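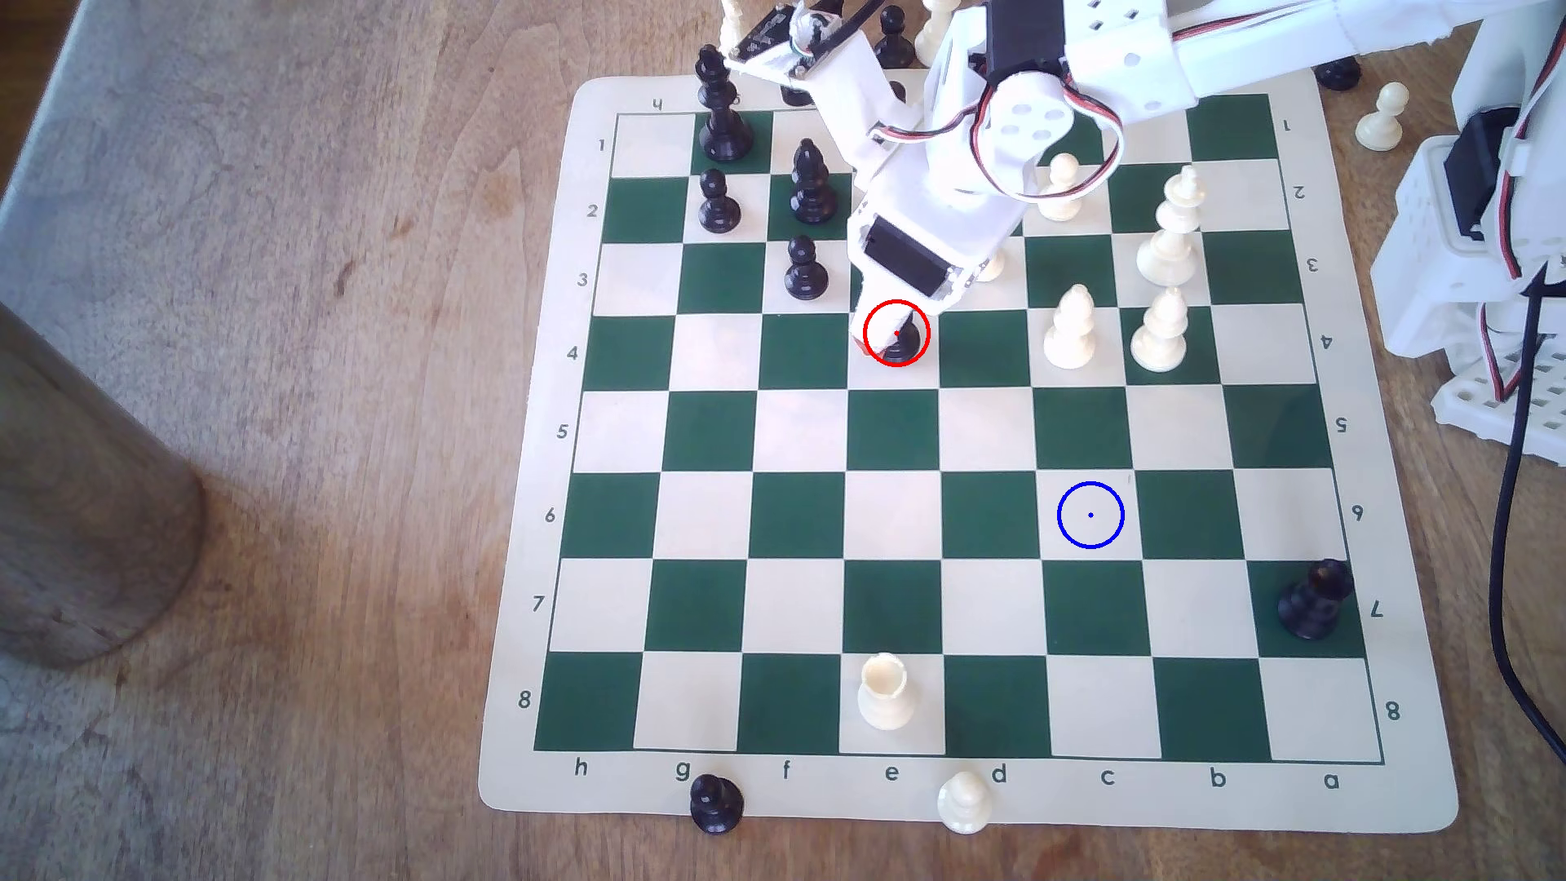

June, 9:40 p.m.
By Yasmine El Idrissi

Filed under: Board Diary, Notation & Equipment

Orientation of the mat first, as it explains most of the trouble with the score sheet. The green and cream vinyl was down with rank 1 at the Black end and the h-file at the left as seen from my chair. The Black king was on the square printed g1 with a pawn in front of it on g2. With the mat turned the right way, those squares are b8 and b7.

The error is easy to make and hard to notice. A chessboard has the same color pattern after a half turn, so the usual check (light square in the right-hand corner) passes in both positions. The second set of rank numbers in the border does not help either. They are printed upside down on the opposite side for the other player, and a quick look finds numbers facing the right way wherever one sits. The only reliable check is to read the corner letter and the rank together. White should find a1 at the left hand.

Conversion, for my own reference:

File: a and h swap, b and g, c and f, d and e.
Rank: subtract from 9.

So printed e4 is d5, where the Black piece stood, and printed c6, which was empty, is f3. Both are light squares before and after, as they have to be.

Moataz keeps score by reading the border. I keep score from memory of where the squares ought to be and look at the border only when I am unsure. This gave us two sheets for the same game that disagreed from move one. His first entry for White was d5 and mine was e4. His second was Nc6 and mine was Nf3. Each of his knight moves looks like a sensible move for the other side, so he did not question it. I did not question mine because I was not looking. We compared sheets at move 17 and spent longer on that than on the opening.

Castling is the one entry where the sheets agreed. The long side is three squares between king and rook, whichever way the letters run, and we had both written O-O-O for Black. I used it as the fixed point and worked backward and forward from there. After conversion the sheets differ in one place only. Moataz has a pawn capture on the wrong file, and the pawn structure at the end rules his version out. I have kept mine and copied the corrected moves into the green notebook.

Ratings, for the record: Moataz 1,431, me 1,361 on the Prisina club list. Last summer I was at 1,053, when I was still losing pieces to simple forks. The gain has slowed. I put this down to endgames, which I have not studied in any order. Ghoneim's chapter on king and pawn positions is still marked at the third diagram.

Notes on the mat itself. Vinyl lies flat on the wood tabletop if it is unrolled an hour ahead. If not, the ends lift and the pieces on the back ranks lean. Rolling it with the printed side out corrects the curl by the next session. Folding is not recommended; the old mat from Cloncombe was folded twice in a suitcase, and the crease along the fourth rank never came out. A rook placed on it could be turned by a sleeve.

The notation in the border wears faster than the squares, at least on that old one. I wiped it with a damp cloth and nothing else and still lost part of the f.

Procedure from now on:

1. Unroll, printed side up.
2. Sit on the White side and find a1 at the left hand.
3. Set White first, queen on d1, and read the letter under her aloud.
4. Set Black.
5. Compare score sheets after move five.

Step three would have been enough. With the mat reversed the White queen goes down on the square marked e8, and even I would have heard that.

Moataz wants to replay the corrected game from the position after Black castles. He thinks White had a better plan with the rook. I think the bishop should have been traded earlier, and I have two lines written out. His choice of color. I have entered us both for the Brodon rapid, where sheets are not required, and I plan to keep one anyway for the opening moves.

Need pencils. The pen smears when I turn the sheet over.

We use cookies to remember your reading preferences and count visits. By continuing to browse you accept our cookie policy. Accept | Manage settings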